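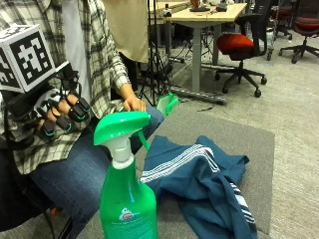

Asunto: Re: Jabón de Castilla con el aceite usado, ¿alguien lo ha probado?
Fecha: martes, 5 de enero de 2021

¡Hola a toda la lista!

En el mensaje anterior se preguntaba:

> Tengo guardados 1000 g de aceite de oliva de freír y quiero
> hacer jabón por primera vez. He visto recetas con cantidades
> de sosa muy distintas y no sé de cuál fiarme. ¿Y cuánto hay
> que esperar antes de usarlo? En el foro de Bradislow dicen
> que un par de días y me parece poquísimo.

¡Qué alegría leer esto! Yo empecé en octubre con la misma duda y desde entonces no he parado (tengo la despensa que parece una droguería, y tan contenta). Lo del par de días ni caso: eso es para desmoldar. Luego hay que dejarlo curar varias semanas en un sitio aireado, y el de oliva, cuanto más tiempo, mejor. Mi tanda de otoño la corté con prisas y quedó blandísima; la misma, ahora, está dura y suave que da gusto.

De la sosa, pasad siempre vuestra mezcla por una calculadora de saponificación, con el peso exacto de cada grasa. Y guantes y gafas desde el primer momento, la ventana abierta, y la sosa sobre el agua, nunca el agua sobre la sosa.

El aceite lo cuelo dos veces, la segunda con filtro de café. Tarda una eternidad, pero se nota muchísimo en el olor. En el taller de Plaltovgate lo lavaban además con agua caliente y sal, y a mí me convenció.

Para el suelo y los azulejos he ido dejando de lado los productos de botella, aunque alguno sigue cayendo.

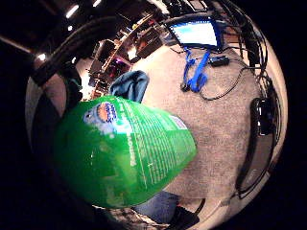 LO QUE USO PARA LIMPIAR EL SUELO

Rallo 100 g de jabón bien curado, lo deshago en agua muy caliente y lo dejo reposar toda la noche. Por la mañana sale una gelatina que se bate en un momento. Con 15 g por cubo me sobra, ¡y cunde una barbaridad!

Si alguien tiene a mano la receta con ceniza del boletín de Stomham, que la mande, por favor, que la mía se me mojó.

Un abrazo y buen jabón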